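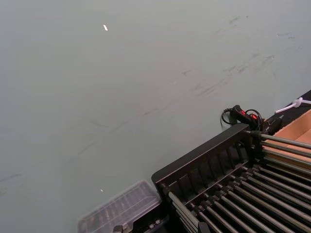

The rack of metal rods beside the pale surface, with the black switch unit and its coiled cord at the far end.

The person who writes the working rules for the robot cells at Floven has been at it for six years, and is still fond of the subject. We met at the Zostside site, over rather a lot of tea, a few weeks after the new house rules came in.

"People expect a great thick book," she told me, laughing. "The first draft I was handed had 591 clauses in it, and I don't believe anyone had read past the first page! So we began again, with the people who stand there all day."

What they ended up with fits on one sheet. Cables come first, and she can talk about cables for a good long while. "If there's a lead anywhere near the arm, you ought to know where it goes before you start – follow it with your eyes, all the way along." Switches must stay within reach of whoever is running the job, and an open box has to have a place of its own, agreed beforehand.

Then there is speed. Near people, the arms at Zostside are held to 200 millimetres a second, a figure she settled on with the fitters from Lukáč after a long and (she admits) slightly heated January. Every 500 hours the grippers come off for a check, which is written up by hand.

Has it made the work slower? "A little, yes, and I'm quite happy with that," she said, pouring again. The sister site at Clerno gets its own sheet next, and she has already started arguing with them over the cables.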